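How to read a tunnel project notice and plan your trips around it

When the second tube of the Wirkine tunnel was opened for digging, all of us who live on the Clikberg side started to receive notices from the road office. They are short and full of abbreviations. I needed one whole winter to understand them well, so I write down my method for people who moved to the valley after me.

What you need

A printed notice or the text of it, a map of the old pass road, and the bus timetable of the Ursu line. A pencil is better than a pen, for the times change often.

Step 1. Find the chainage

Every notice begins with a number such as "Ch. 639". Chainage is the distance in meters from the portal where the counting starts, and in our tunnel it is always the Wirkine portal. If the number is small, the work is close to Wirkine and the trucks will use the lower road. If it is large, they come out on our side and pass through Roleck. The notice with Ch. 639 was for the lower road, and in Roleck we had a quiet month. 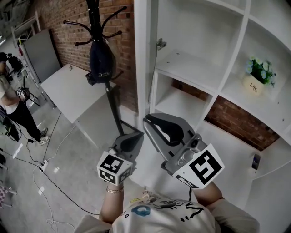
Step 2. Check which tube is meant

The letters are L and R, left and right, as you look from Wirkine to Clikberg. Many people here read them from our own side and get them the wrong way. The right tube already carries traffic, so a closure in R is a closure for cars. A closure in L concerns only the workers, but there can still be trucks at the junction.

Step 3. Look for the blasting window

It is written as two times with the letters BW before them. During this window the road in front of the portal is stopped at both barriers. In October the window was from 2 p.m. to 3 p.m. You should not plan to arrive at the barrier in this hour. Add also some minutes after it, when the air in the tunnel is cleared and the queue begins to move.

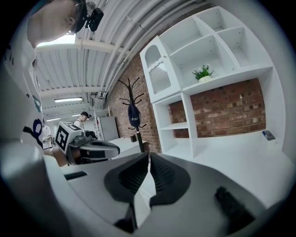

If the notice says "BW open", there is no fixed time, and it is necessary to call the information line in the morning. I did not know this in my first year and I waited at the barrier with frozen fish in the car.

Step 4. Choose your other way

The old pass road is possible when the barrier at the top is up. It has 393 meters more of climbing than the tunnel road, and a small car with a full trunk feels every one of them. Bus 192 of the Ursu line goes over the pass also during a tunnel closure, but it leaves from the lower stop, beside the sawmill.

Step 5. Write it in your calendar

A notice is valid until the next one with the same chainage and the same tube letter. Do not throw away the old one before you compare both. I keep the last three on the refrigerator and cross out the lines which are replaced.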